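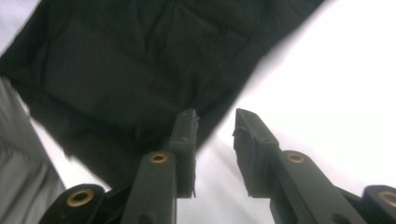
Fig. 1. Gripper open below black fabric, wrist view. Refer to items 2, 3 and 5.

HAND-HELD GRIPPER, PRE-SESSION INSPECTION
Site: Cludholm, bench 6
Task set: Clulenon, cloth pick and place
Date: Wednesday, October 4, 2023
Inspector: Valbona Vukčević
Operator: Tarmo Lapiņa

1. Handle and trigger
Result: Pass
Full travel, no sticking. Trigger guard screws retightened.

2. Finger pads
Result: Pass with comment
Right finger has a small chipped or rough edge at the top end. Checked by hand with a scrap of knit; no threads pulled. Operator to recheck at the midpoint of the session. Replace the finger if the area grows or snags. Do not sand it on the bench.

3. Linkage and eyelets
Result: Pass
Four brass-colored eyelets in view, all seated. Side play checked by hand at each joint. No grease within reach of the cloth.

4. Pinch points
Result: Pass
Operator keeps the free hand off the linkage while the trigger is moving. Loose cuffs rolled or taped. Lapiņa briefed, initials on sheet.

5. Exposure
Result: Fail, open
Background is washed out to white on the right side. Dark cloth still shows folds, so episodes can be recorded, but edges of any white item will be lost on this surface. Hold all white garments until the lamp is turned down or the surface is changed. Assigned to Roscoe Mahmoud.

6. Work area
Result: Pass with comment
Light gray fabric close by at the left. Next garment in the queue must be outside the camera view before the record button is pressed, unless the task card calls for clutter.

7. Battery and storage
Result: Pass
Battery at 191 minutes remaining by the meter. Card formatted after last upload was confirmed.

8. Episode limits
Result: Pass
Block length 35 episodes, then a 12 minute break off the tool. Wrist soreness is reported the same day. The September sheet allowed longer blocks and is withdrawn.

9. Labels
Result: Not checked
Missed grasps are kept and tagged as misses. Deleting them at the bench is not permitted. Hollis Ruiz-Ortega to sample tags after upload.

Release: dark garments only, pending item 5.
Copy to: Paloma Quintanilla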